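Courses > Household and Storage Skills > Session 4 handout

Print this page | E-mail this page

SESSION 4 – DRAWERS, TOPS AND WHAT GOES WHERE

Notes to go with the practical. Bring last week's sheet, we carry on from the Skukulden kitchen plan.

Recap
Three zones in any cabinet: top, middle, bottom. Top = things in use today. Middle = things used most days. Bottom = heavy, spare, or rarely wanted. Most homes get this the wrong way round, spare tins on top and the daily bowl at the back of a cupboard.

Working order
Clear the top first, then open one drawer only. Two open drawers and you lose track (also shins). Bottom drawer before middle, so the heavy stuff is settled low. Pull it right out, look at the back as well as the front. The back is allways darker and that is where things get left.

Cans
Standing up if the drawer is deep enough, measure it, don't guess. Lying down is fine in a shallow one but they roll when you push the drawer shut. Fixes: folded tea towel, a divider, or fill the row so nothing can move. Dented ones to the front. Labels facing up if lying down.

Bowls
Nest by size, widest at the bottom. A bowl with a flared rim needs more width than its base suggests, so measure accross the rim. Never stack above a slot or gap you need to reach into.

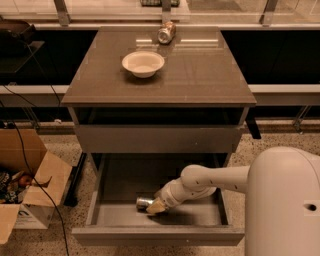
Low drawers do best with one kind of thing in them. Pick the kind before you start and write it on the sheet. If it's cans, then a can on its side up on the top behind the bowl belongs with the one lying in the bottom drawer, and the bowl can stay up there by itself. Glossy tops are slippy, so nothing round left on its side near an edge.

Practical
Wustero unit, pairs, 14 minutes. One sorts, one writes. Swap. Then the Fortin unit, same again – drawers are 34 cm wide on that one, check your dividers fit.

For next time
Draw one cabinet at home, mark the zones, 90 words on what you moved and why. Hand in by end of April.

Carkent Adult Learning | Contact the course office | © Carkent | Back to top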